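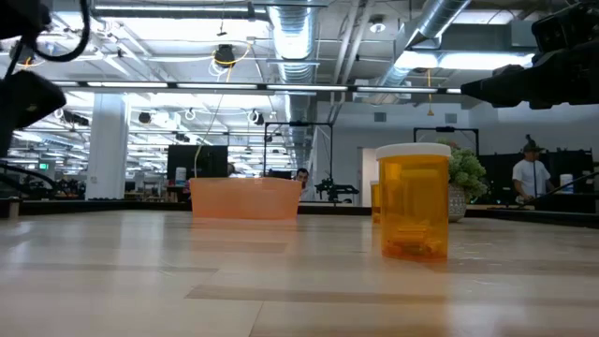
Start position for the bin task: two pill bottles, the plant and the bin on the table, both grippers clear.

How to Measure Whether Occlusion Hurts Your Pick Policy

Posted Sat 23 November in Methods

This page covers the test we use at Flarkon to find out how much a trained two-arm policy suffers when one object partly hides another. The task is simple: pick up the pill bottles and put them in the bin. The hard part is that amber bottles are see-through, so a bottle behind another bottle has a weak outline from a fixed camera.

You need a working policy, a fixed camera, and a way to save frames with joint positions. Our policy was trained on 1,205 demonstrations recorded by teleoperation. The method works with a smaller set, but the scores will move around more between runs.

Step 1. Write down the layouts

Make two groups of layouts. In the first group, every bottle is fully visible to the camera. In the second, one bottle stands behind another so that only part of it shows. Keep the bin and the plant where they are in both groups. The plant is a distractor and should never be picked.

Give each layout a name and save a reference frame. We name them open-01, open-02 and so on, and hidden-01, hidden-02 and so on. Do not make up layouts on the day of the test. People tend to make them easier as the day goes on.

Step 2. Reset to the reference frame

Before each trial, overlay the live camera view on the saved frame at half opacity. Move the objects until the edges line up. Our overlay tool is called Bistness, but any viewer that can blend two images will do.

Check the base of each bottle first. The cap can look right while the base is off, especially if the camera has been bumped. Then send both arms to the home pose and confirm that neither gripper is touching anything.

Step 3. Check the light

Glossy tabletops reflect ceiling lights, and amber plastic throws an orange tint onto the wood next to it. Both change what the policy sees. Use the same lights for every trial and lock the exposure and white balance on the camera. Auto exposure ruined our first round of results and we had to throw the whole round out.

Step 4. Run the trials in mixed order

Run 80 trials per group. Shuffle the order so open and hidden layouts are mixed together. If you run all the open ones first, any drift in the arms or the camera will look like an effect of occlusion.

Stop a trial when one of these happens:

Both bottles are in the bin.
A bottle is knocked over.
A gripper closes on the plant or the bin.
The time limit runs out.

Step 5. Score each pick separately

Do not score only the full task. Record the front bottle and the back bottle on their own lines. Use three marks: clean pick, pick after retry, and miss. A retry means the gripper opened and closed again on the same bottle.

Also record which arm went first. In our runs the policy usually took the front bottle first, which uncovers the back one and makes the second pick easier. When it went for the back bottle first, most of the misses were short, with the gripper closing in front of the cap.

Step 6. Compare and decide

Subtract the back bottle's clean pick rate from the rate for bottles in the open group. A small gap means occlusion is not your main problem and you should look at grasp height or timing next.

Our gap was large enough to act on. We recorded 235 extra demonstrations using hidden layouts only, mixed them into the training set, and trained again from scratch. The gap got smaller. Fine-tuning the old policy on the new demonstrations alone also closed the gap, but it lowered the score on open layouts, so we dropped that version.

Common problems

The overlay lines up but scores drop overnight. Check the camera mount, then run the arm calibration again.

The policy reaches toward the plant. Look at your training frames. If the plant is always in one place, the policy may be using it as a landmark. Move it in some of the demonstrations.

The arms hesitate over the hidden bottle. Shorten the action chunk. We went from the Ong default to half that length.

The config files for this test are in the Gridley folder under occlusion, version 2. Copy the whole folder, including the reference frames, before you change anything.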